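The Second Life of the Office Tower

Every August the same promise comes around: don't throw out that old desktop, fix it. Rodness, the refurbishing shop, sells the idea for $175 a machine, and I went in expecting to be talked into something.

Old office towers do have one thing going for them. The side comes off, and you can see what you paid for.
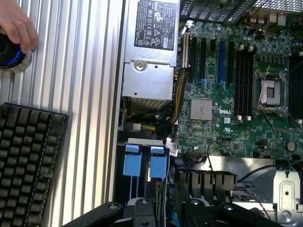
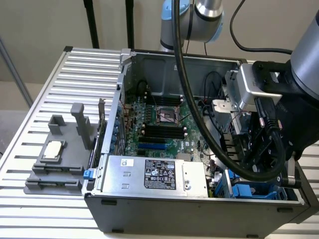
Dell tower with its side off and the processor socket empty.

Fans of repair love this view. I'm less sure. A green board full of tiny parts looks fixable right up to the moment one of them fails, and then you are shopping for another board. The power supply is a plain metal box you can swap. Memory is easy too — if you can still find the right kind.

The shop says it turned around 2,217 towers last year. It doesn't say how many came back. Wolden, a rival across town, charges $40 just to look, and at least that price is clear.

My own test would be simple. Will it still run the things you need in 2 years? If the seller can't answer, keep your money. I asked twice and got a brochure.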